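Been going through the Jultgate reissue of the Karamanlidis quartet record for a week now. Putting my notes in a thread so they're in one place. 2018-09-26

1/ For anyone who missed it: this is the album they cut for Petari in four nights, originally out in March and gone from the shops before the summer. Original copies go for silly money. I sold mine years ago and have regretted it since.

2/ The new edition is a double LP or a single CD. Same music on both. I bought the CD first, then gave in and bought the vinyl.

3/ The sound first. The old pressing had a thin low end and the bass was mostly a rumor. On this one you can follow the bass line all the way through side one. The transfer was done by Dotex and they left the tape hiss alone, which I prefer.

4/ The electric piano is the big change. It used to sit way over on the left and a bit buried. Now it has some body. You can hear the tremolo going back and forth on the slow tunes.

5/ The drums are still too loud on the opener. That was in the original mix and no remaster is going to fix it. You get used to it by the second chorus.

6/ Track two is the one that got played on the radio. It's in 7 and most people I've played it for don't notice. They just nod along and come in wrong at the end of the bar.

7/ The long piece on side two is why I wanted this back. The flute solo starts very quietly and the rhythm section doesn't push it. It takes its time. On the first pressing there was a fade before the last section. The fade is gone and the whole ending is there.
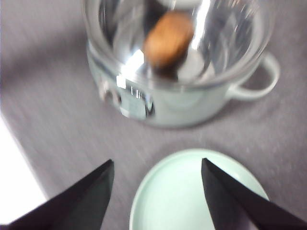
8/ With the ending restored, the piece runs just under 24 minutes. The extra part is mostly organ and hand percussion over one chord. Some people will find it dull. I've played it every evening this week.

9/ The second disc is alternate takes. Two are worth having. The rest are close to the released versions with a few more mistakes, and one breaks down halfway and somebody laughs.

10/ The best of them is the early take of the ballad. No flute, slower, and the guitar plays the melody almost straight. I like it more than the album version and I didn't expect to.

11/ There's also a rehearsal recording on the end of disc two. One mike by the sound of it. Fine to hear once.

12/ The booklet is good but the type is tiny. There's a long essay on the sessions and a full list of instruments. It finally says which tunes have the second keyboard part overdubbed. I had guessed wrong on two of them.

13/ One complaint - the essay says the band never played this material live. I have a tape of a club date with at least three of these tunes on it. The sound is awful but it's clearly them. I've written to Jultgate.

14/ Packaging: heavy gatefold, plain paper inner sleeves. I swapped mine for lined ones. My copy had a small bump on one corner and plays flat and quiet, apart from a tick near the start of side three.

15/ There was a signed version limited to 100 copies. Gone before I saw the email. Please don't tell me you got one.

16/ If you only want the album, get the CD. The second disc of the vinyl edition is the same material and you'll be getting up to turn it over for takes you may not play twice.

17/ If you've never heard the band, start with the long piece and then go back to the beginning. The opener makes them sound like a much busier group than they are.

18/ A couple of people asked if the second Petari album is coming too. The booklet mentions it but gives no date. I'd like that one even more, mainly for the horn charts. If Jultgate writes back about the club tape I'll ask them and add the answer to this thread.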